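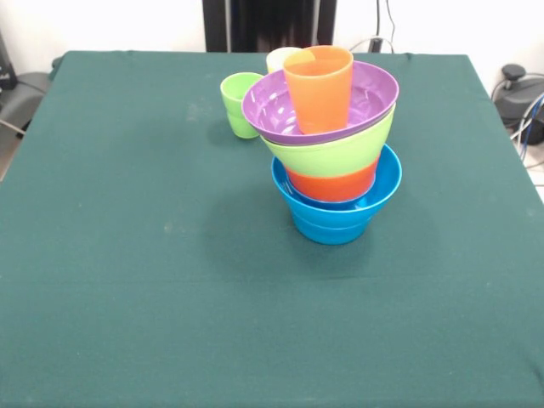 Cikik build server - pre-opening safety check
Spawn district + Jiturden mine
Checked by: Maja Krajewska, with Sakda Onsri on the second account
Monday, April 22, 2019

1. Spawn protection radius
OK. Tested on non-op account, can't break or place. Signs readable.

2. Fall hazards, spawn tower
FAIL. North stair has no rail from the third landing up. Sakda walked straight off it. Emilian to add fence posts - not trapdoors, they get left open.

3. Lighting, public paths
Mostly OK. Dark patch behind the bakery, two zombies in there at night. Torches put down, want swapping for lanterns or whatever fits the palette.

4. Lava behind glass, forge
OK now. One pane was missing last time, replaced.

5. Fire spread
Off in the main world. STILL ON in the mine world, pls fix before opening. Wool roofs everywhere down there.

6. Minecart line to Jiturden
Cart stops dead at the 836 marker. Unpowered rail, lever gone. Comment from Weronika: someone keeps taking the lever. Use a redstone block underneath.

7. Nether portal links
Spawn portal OK. Mine portal comes out over a drop, 5 blocks, survivable but not nice with low health. Needs a platfrom.

8. Entity count
271 in the animal pens. Too many chickens. Lag noticable when you stand by the gate. Pierina has been asked to thin them out.

9. Chest locks
Shop chests OK. Donation chest opens for anyone, which is right. Hopper under Bradex stall pulls from next door's chest - move it one along.

10. Backups
Last one loads fine on the test server. World folder 2580 MB.

Not checked: End, the old arena (gate shut, no key).

Recheck 2, 5, 6 and 7 before the whitelist comes off. Maja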